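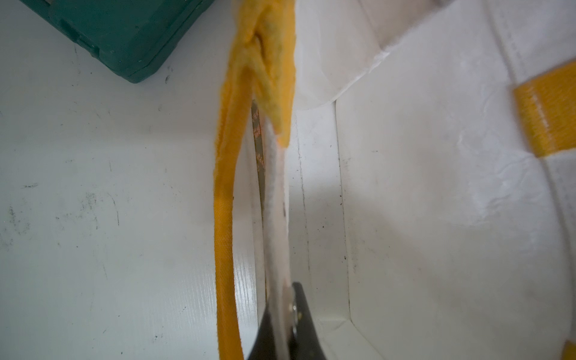
Strap exercise: the gripper finger against the white strap, next to the yellow one.

Picking up a strap: worksheet for the Sekovby robotics club

Start this exercise once your group can pick up a block and put it down again without help. You will need the arm, the laptop, the woven bag with yellow straps and the club notebook. Two people work at each table. One drives and the other keeps a hand near the stop button. Swap after 10 tries.

Setting up

Stand the bag beside the table so that its straps can be reached from the table side. Leave a gap wide enough for the gripper to come in between. Open the Rerkelness control program and load the profile called "soft". It closes the fingers more slowly than the block profile and stops them at a lower force. Do not change the force setting yourself. Ask Zulmira Barros if you think it is wrong.

Making the grasp

1. Move the arm to the start position and open the gripper fully.
2. Look at the wrist camera view on the laptop. Choose one strap and say which one before you move.
3. Bring the gripper down slowly beside the strap. Keep clear of any part that is bunched or knotted, as the fingers slip on it.
4. Turn the wrist until the fingers will close across the flat of the webbing.
5. Close the gripper and wait for the force reading to settle.
6. Lift by 2 cm and stop. Check the camera view again.
7. If the strap is still held, lift to the height marked on the stand and count to five.

Straps that hang next to each other are the hard part. A dark or narrow band lying between two of them is easily missed on the laptop screen, so turn the brightness up before you start. If you catch two straps at once, open the gripper, back out the way you came in and begin again from step 2. Write it down as a failed try.

Recording

Save each try under your table number. The program keeps 2000 readings per file and then starts a new one, so a slow try may give you two files. Keep both. In the notebook, write the strap you chose, the wrist angle and whether the lift held.

Groups that finish 16 recorded tries can move on to the handle exercise. Albertina Teixeira has the sheets for it. Return the arm to its rest position before switching off at the wall.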